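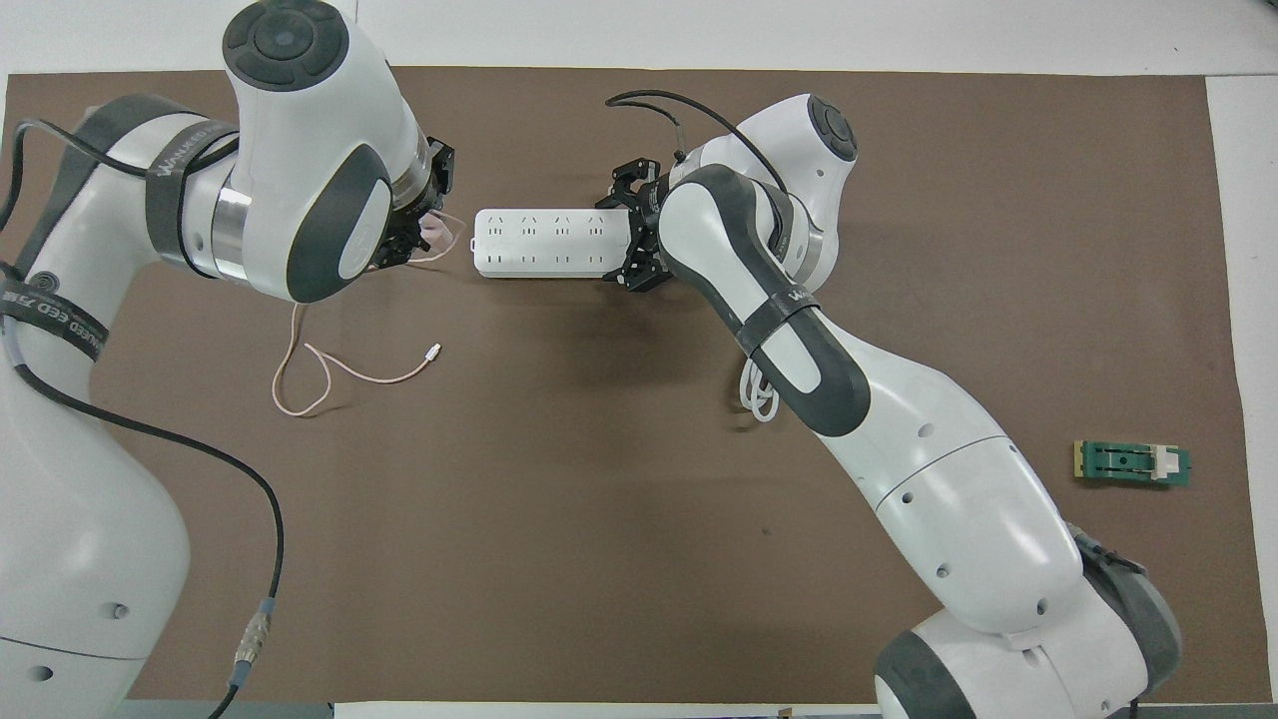
Rocío Rengifo wrote to us in September that she had leveled her Delwood bench twice and it still rocked whenever she leaned on the front corner, and could the manual please say which foot to start with. The steps below now give the order. They replace the ones in the printed booklet.

Section 4. Leveling the bench and laying the mat

Read this section after the frame is bolted together and the top is on (Section 3). You will need the flat wrench from the parts bag, a spirit level, a soft cloth and a pencil. A second person is needed for steps 1 and 2.

4.1 Before you start

Put the bench where you mean to use it. Leveling is only good for the spot it was done in. If the bench is moved later, even along the same wall, do steps 3 to 9 again.

Check that the frame bolts are still at the setting from Section 3, snug but not fully tightened. They get their final turn in step 8. If you have already tightened them, loosen each one by half a turn.

The bench has four feet. Each foot has a threaded stem, a wide pad and a lock nut. Turning the pad clockwise, seen from above, raises that corner. Turning it the other way lowers it.

CAUTION: Do not unscrew a foot past the red line on the stem. Beyond the line there is too little thread left in the leg to carry the load. If a corner needs more height than the line allows, put a hard packer under the pad.

4.2 Leveling

1. With one person at each end, lift the bench clear of the floor. Lift by the frame and not by the top.

2. Screw all the feet fully in, then lower the bench. Check that no pad is sitting on a cord or on the edge of a rug.

3. Go to the back left foot. This is the reference foot and it stays as it is. Mark it with the pencil if that helps.

4. Lay the level along the back edge of the top. Adjust the back right foot until the bubble is centered.

5. Lay the level from back to front at the left end. Adjust the front left foot until the bubble is centered.

6. Press down on the front right corner with your palm. If it moves, unscrew the front right foot until the movement stops, then stop turning. Going further lifts the neighboring corners and brings the rocking back in a different place.

7. Repeat the checks in steps 4 and 5. Small corrections are normal. Make them at the same feet and in the same order.

8. Tighten the frame bolts, working diagonally from corner to corner. Check the level once more.

9. Hold each pad still and run its lock nut up against the leg with the flat wrench. Leave the back left foot until last.

Note: On older floorboards the bench can settle in the first few days. Check the front right corner after a week of use and take up any slack there.

Note: The Camenzind wheel kit replaces all the feet and has its own instructions. Do not mix wheels and feet on one bench.

4.3 Laying the mat

The mat is packed rolled. In a cold room it will hold its curl for some time, so bring it indoors the evening before. Do not use a heat gun or an iron to flatten it.

1. Wipe the top with a cloth dampened with plain water and let it dry. Grit left under the mat will mark the top.

2. Unroll the mat with the smooth side down and the textured side up.

3. Weight the corners with books or something else flat and leave them overnight.

4. Remove the weights and slide the mat to where you want it. It does not have to be centered. Many people bring it up to the front edge and keep a strip of bare top at the back for jars and lamps.

5. If you are using the adhesive dots, lift one corner at a time and put a dot under each. Press for a slow count of 30. The dots can be peeled off later, but they cannot be used again.

To trim the mat, mark it on the underside and cut with a fresh blade against a steel rule. Cut it on scrap board, away from the bench. The top will not survive a craft knife.

CAUTION: The mat is not a heat shield. It will take a warm mug, but a soldering iron, a glue gun nozzle or a pan must go on its own stand. A scorched mat is not covered by the warranty.

4.4 Power at the bench

If you bought the Terkico power strip, fit it to the rear rail before you load any shelves. The part number is 3483, printed on the underside of the strip and on the end of its carton.

1. Check that the strip is unplugged.

2. Hook the brackets over the rear rail with the sockets facing the user.

3. Tighten the thumbscrews by hand. Do not use pliers.

4. Run the cord down a back leg, using the clips supplied. Leave a loose loop at floor level so that the cord is not pulled tight when the bench is shifted for cleaning.

5. Plug the strip directly into a wall outlet. Do not plug it into an extension cord or a second strip.

Keep cords off the front edge - a cord that hangs over the front will sooner or later be caught by a knee or a chair arm.

4.5 Load limits

The top will carry 500 pounds spread evenly. The limit for any single item standing on it is 100 pounds, and that item should stand over the frame and away from the middle of the span. A bench vise should be mounted above a leg, with the backing plate from the Orov vise set or a steel plate of the same size.

Do not sit or stand on the bench. Do not hang anything heavy from the front rail, which is there for clamps and towels only.

4.6 If something is not right

The bench rocks after leveling. Check the lock nuts first. If they are tight, loosen the front right foot and repeat step 6 of 4.2.

The bench is steady but the top is not level. The reference foot has probably been turned. Screw all the feet in and start again from step 1.

A foot will not turn. There is weight on it. Have someone take the load off that corner while you turn the pad.

The mat has a bubble in the middle. Lift the nearest edge, smooth outward from the far side and lay it down again. If the bubble returns, weight the mat for a second night.

The mat slides. Clean the underside with water and a drop of dish soap, dry it fully, and clean the top in the same way. Use the dots only if this does not help.

Shelves and drawers are covered in Section 5.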